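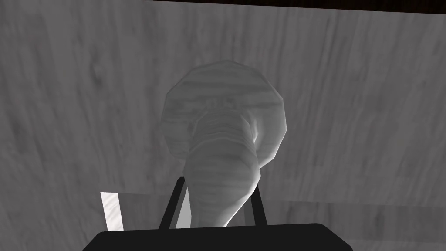 The Long Way Around the Lake

By Taras Hnatiuk

Sunday, July 26, 2020

Print this story
E-mail this story

My wife says I can't take a walk without turning it into a project, and she has 735 pieces of paper in a shoebox to back her up. Those are my notes from Dritley, where we moved when I quit driving a delivery truck and found myself with whole mornings to fill. I started walking the lake road to get out of the house. Then I started writing down the names on the mailboxes, and well, there went the kitchen table.

The lake is called Hapeta, and ask ten people in town where the name came from and you'll get a good argument going. The woman at the hardware store swears it was a surveyor's horse. My neighbor says it was the surveyor's wife, and that the horse story got started by someone who didn't like her. I looked for the surveyor in the county books and he spelled it three different ways on one page, so I'm not holding my breath.

What got me hooked was the old road. The paved one cuts straight across the flats now, but if you park by the boat ramp and go left you can still follow the first one, all potholes and blackberry canes, up over the ridge at Runulik. It's 900 feet at the top (I huffed for every one of them the first time!) and from there you can see clear to the grain elevator. There used to be a hotel up there. I've found the front steps, two of them anyway, with a maple tree growing right where you'd want the door to be.

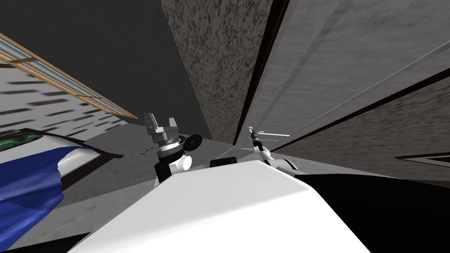
People came up by wagon for the Saturday dances, and the band would play until the lamps ran low. I got that from a diary the library keeps in a back cabinet, written by a girl who was mostly mad about her shoes. She went to every dance one summer and complained about all of them, and I'd give a lot to have dinner with her. She mentions a shortcut home through a place called Lultelik, and that's what I've been hunting for since spring. It isn't on any map I've seen. I've tried the creek bed, I've tried behind the quarry, and I've ruined a perfectly good pair of pants on somebody's fence.

Last week a man mowing hay waved me over and asked what I'd lost. I told him, and he laughed and pointed at a dip between two hills that I must have walked past a hundred times. His grandmother called it that, he said, but only when it was muddy. I'm going back in September once the canes die down, with better boots and a thermos, and my wife says she's coming too.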